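Ticket: Rice casserole dry on top, soupy underneath
Product: Windum countertop oven
Opened by: Sharada Kaimal
Handled by: Konrad Stöckli, Vonus kitchen support
Opened: Sep 20, 2022
Status: Resolved

Problem as reported
I make a chicken and rice bake from the Thampi recipe cards. It uses cooked rice, cream sauce, peas and shredded cheese. In my old oven it came out fine. In the Windum the cheese goes dark brown and the rice under it sits in liquid. The middle is barely warm. I have made it twice this week with the same result. Setting was 400 F, top rack, 25 minutes, no cover. Dish is a deep Zallora stoneware one, straight from the fridge.

Reply, Konrad
Thanks for the details. A few questions before we look at the oven itself.
Is the fan on or off?
Do you preheat, and do you wait for the beep?
How deep is the rice in the dish?

Reply, Sharada
Fan is on, I never changed it. I preheat and wait for the beep. The rice is close to 3 inches deep.

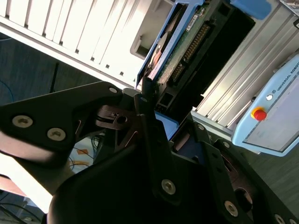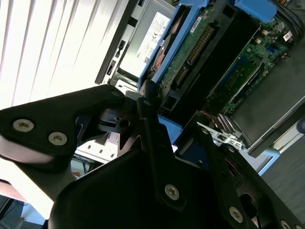
Reply, Konrad
Please try the following, in this order, and change only one thing at a time.
1. Move the rack to the lowest slot. On the top slot the cheese is right under the heating element.
2. Turn the fan off and set the oven to 350 F.
3. Take the dish out of the fridge ahead of time and let it stand on the counter while the oven preheats.
4. Cover with foil for the first 30 minutes. Add the cheese after the foil comes off and bake 10 more.
If there is still liquid at the bottom, cut the sauce by 80 ml. Frozen peas should be thawed and drained first.

Reply, Sharada
Did step 1 last night. Cheese was better, golden with a few dark spots. Center still lukewarm, still wet at the bottom.

Reply, Sharada
Steps 2 and 3 done together, sorry, I forgot you said one at a time. Center was hot this time. A spoonful or so of liquid in one corner. I had used frozen peas right from the bag.

Reply, Konrad
That is fine. Do step 4 with drained peas and leave the sauce as it is for now. Check the center with a thermometer. It should read 165 F before you take it out.

Reply, Sharada
Followed step 4. It read 165 after 46 minutes in total, so I gave it a little longer than you wrote. No liquid. Cheese melted and light brown. My son had seconds. I will keep the sauce amount the same.

Closing note
Cause: rack too high, fan on, cold deep dish, undrained peas. No fault found with the oven. Customer asked if the same settings work for baked pasta. Told her yes, with the foil on for the first 20 minutes and the cheese added after. Closed.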